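Wernstead Shared Workshop, Equipment Support
Ticket 1394
Project: Pusten two-arm build
Opened: Jul 14, 2018
Status: Open, awaiting part

Reported problem
The right arm stops during a downward reach and the controller logs a communication fault. The left arm is not affected. The arm must be re-enabled by hand after each stop.

Configuration
Controller: Sindex, factory settings
Wrist cable: replaced in January
Status polling interval: 12 ms

Steps taken
1. Supply voltage was measured at the shoulder connector under load. No drop was recorded.
2. The left and right controller ports were exchanged. The fault remained with the right arm.
3. The reach was repeated with the wrist held straight. No fault in 8 attempts.
4. The reach was repeated with the wrist turned fully inward. The fault was logged on every attempt.
5. Reach speed was reduced. No change.

Assessment
The fault follows wrist position and is consistent with strain on the gripper cable. The replacement cable is 700 mm long, which leaves little slack at full rotation.
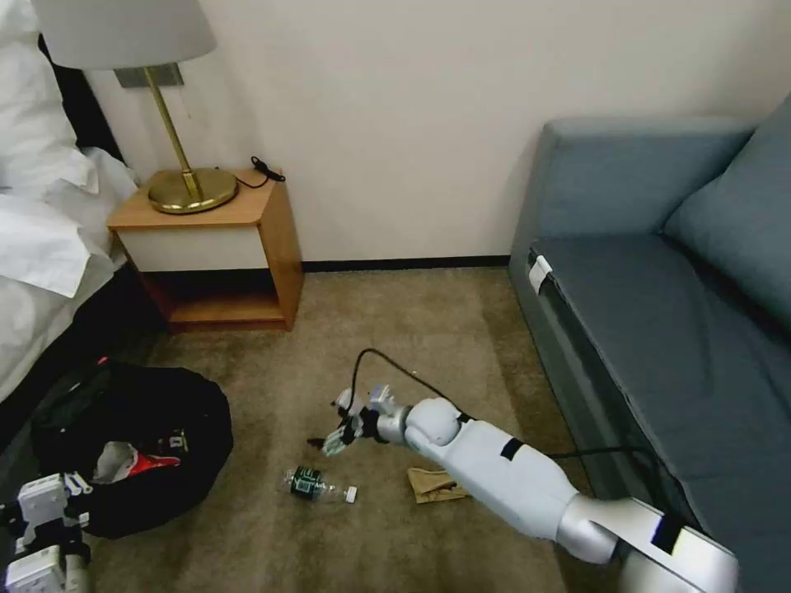

A longer cable has been requested from Pan under the existing account. Until it is fitted, members are asked to observe the following:

Do not turn the right wrist fully inward.
Do not clear the fault with the arm extended. Return it to the rest position first.
Record any further stops in this ticket, with the wrist angle if known.

The ticket will remain open until step 4 has been repeated with the new cable.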